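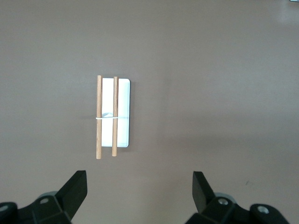 Two wooden dowels held to a flat white plate by a thin white rubber band, with the gripper fingers open. View from the wrist camera.

Warero opens orders for the Prakley wrist camera and gripper kit

2019-08-06

Hi, Traian Chiriac here. I run product at Warero, and I get to write this one myself because our usual press person is on leave and I begged. So if it reads like a guy who has spent too long leaning over a bench, well, fair enough!

Starting today you can order the Prakley kit. It's a two-finger gripper with a small camera at the wrist, plus the bracket, the cabling and the software to get both of them talking to your arm. The whole thing comes in one box. We've been selling grippers and cameras separately for a while now, and the email we kept getting was some version of "great, now how do I mount this one on that one?" People were printing their own brackets. Some of those brackets were really nice, and a few of them sent me straight to the phone.

With Prakley the camera position is fixed at the factory and the calibration file ships with the unit. Bolt it on, load the file, and you should be looking at your own fingertips before your coffee's gone. (I drink slowly.)

What I care about most is the view. I wanted both fingertips in the picture when the gripper is wide open, low down and out of the way, with plenty of table left over for whatever you're reaching for. We went back and forth on this for months. Tip the camera too far forward and you lose the fingers, pull it too far back and half your image is gripper. The angle we landed on is the one you see at the top of this page, and I'm very happy with it.

The fingers are black, with flat faces. Swapping a set takes a hex key and a little patience, and the screws are all reachable from the outside with the gripper still on the arm. That was a fight too, by the way. Our first layout hid one of them behind the wrist plate, and our own technicians let me know how they felt about it.

Now, small banded parts. If you've ever tried to teach an arm to deal with a rubber band you already know why I keep putting them on the bench. Bands stretch, they roll, they hide behind the thing you want to pick up. A stick with blunt, rounded ends is easy enough to grab by itself, but strap two of them to something flat and suddenly you need to think about where the fingers can go. I like jobs like that for working with the kit, and they cost next to nothing to set up. Raid your junk drawer.

The software side comes from our friends at Closico, who have been building the recording and playback tools with us since the early prototypes. You can guide the arm by hand, save the motion along with the camera stream, and scrub through it afterward on a laptop. Everything gets one clock, so the finger position and the picture line up. Export is to plain files. I pushed hard for plain files! You shouldn't need a license from us to open your own recordings.

"We wanted somebody to be able to sit down with it after lunch and have something saved by the end of the day," says the Closico team, and I'd sign that too.

Before launch we put early units out with 22 labs and small shops. Between them they sent us 473 comments, and I read every one, including the long one about cable ties. The cable now exits on the side instead of the top, which was the most common request by a mile. We also made the status light dimmer. Apparently it was showing up as a bright spot on shiny parts, and once someone pointed it out I couldn't stop seeing it either.

A couple of things it won't do, so you don't write in disappointed. There's no force sensing at the fingertips in this version. The camera is color only, so if you need depth you'll want a second camera off to the side. And it isn't sealed, so please keep it away from coolant and washdown. We're looking at a covered version, but I don't have a date to give you and I'd sooner keep quiet than guess.

What's in the box: the gripper, the wrist camera already on its bracket, 3 sets of fingers, a power and data cable, the hex keys, a printed quick start sheet and a download code for the Closico tools. Adapter plates for the common arm flanges are sold separately. Tell us which arm you have when you order and we'll match the plate for you.

The first production run is 400 kits, and shipping starts in September. Orders go out in the sequence they come in, with early testers at the front of the line because they earned it. North American orders come from our own warehouse. In Europe the kit is sold and supported through Mykhailiuk, who also handle repairs there, so you won't have to mail anything across an ocean to get a finger replaced.

Schools and university labs can ask for education pricing with the order form. If you already own one of our older grippers, hang on to the receipt, as we're offering credit toward the new kit through the end of September.

Review units are available for press. Write to the Warero press desk and say what arm you'll be using and what you'd like to try on it. Those messages come to me for now, and I do answer them, usually too fast and with too many exclamation marks.

About Warero
Warero makes grippers, wrist cameras and mounting hardware for small robot arms used in labs, classrooms and light assembly.

Press contact
Traian Chiriac, Product, Warero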